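Okay, so dispatch radios. I ran the night desk in Villanueva for two years, and I still jump when a pager goes off. 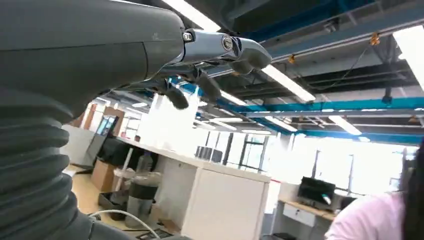 Quick show of hands – who's called in a noise complaint? Right. We got 76 of those one weekend in June, and one real break-in. 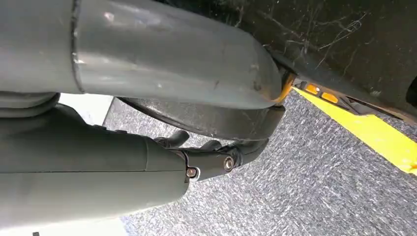

Gray arm housing, with a seam around it.

Ask Ansel Ostrowski about the sorting sheet. He wrote it, I just spilled coffee on it.

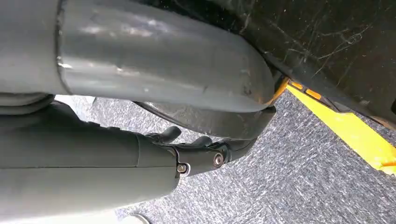
So, slow down, get the address first, then let them talk.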